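Tello Manipulation Project
Progress report to Testia, second period
Prepared by Flor Ñahui, with collection notes from Arnulfo Montoya
2018-03-18

Summary

The work in this period was teaching by hand. In January we moved the recording sessions out of the simulator and onto the floor rig, and we have now recorded 661 demonstrations that passed review. The tasks are still simple: pick up a small object, move it, set it down at a given place. The second group of tasks, where one gripper passes the object to the other, has started but is behind plan.

Spending is within the approved budget. We are asking for one change to the schedule, explained in the last section.

Collection setup

We planned at first to record every demonstration by remote control, with the operator at a desk and the arms following. We kept that method for comparison, but most of the recording is now done with hand-held grippers. The operator kneels or sits at the edge of the work area, holds one gripper in each hand, and does the task directly. Training an operator on the remote station took 11 days. With the hand-held grippers Arnulfo had two new people recording usable data by the end of their first week.

The work surface is a white foam board laid on the floor inside the aluminum rail frame. Small cubes are the standard object for this stage. The operator starts each take with both grippers in view over the board, and the take ends when the object has been released and both grippers have moved clear. 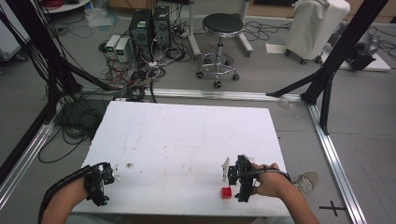

Results by task

Single-hand pick and place. This is finished for the current object set. The policy trained on these takes was run on the Tasel arm and did the task well when the cube started near the middle of the board. It did worse near the corners. We think the takes are short on corner starts, and Arnulfo has changed the starting sheet so that operators cover the whole board.

Two-hand pass. Recording began three weeks later than planned. The delay came from timing: the left and right gripper streams drifted apart over a long session, and for a pass even a small offset makes the take useless. We threw out 21 takes before the cause was found. The clocks are now matched at the start of every take, and there has been no drift in the sessions reviewed so far.

Remote control comparison. Nine sessions were recorded on the same single-hand task. Takes are slower and have more pauses, and the paths are less smooth. They do match the arm's own limits better - a person holding a gripper will sometimes turn the wrist in a way the arm can't copy. We now check hand-held takes against the arm's joint limits before they go into training.

Open items

Cable handling still costs us time between takes. Kurnolis has quoted for a lighter cable set and we expect to place the order from the existing equipment line.

We ask that the date for the two-hand pass milestone be moved back by three weeks, with no change to the total budget. The final report date stays the same. Flor will send the revised schedule once Testia has agreed to the change.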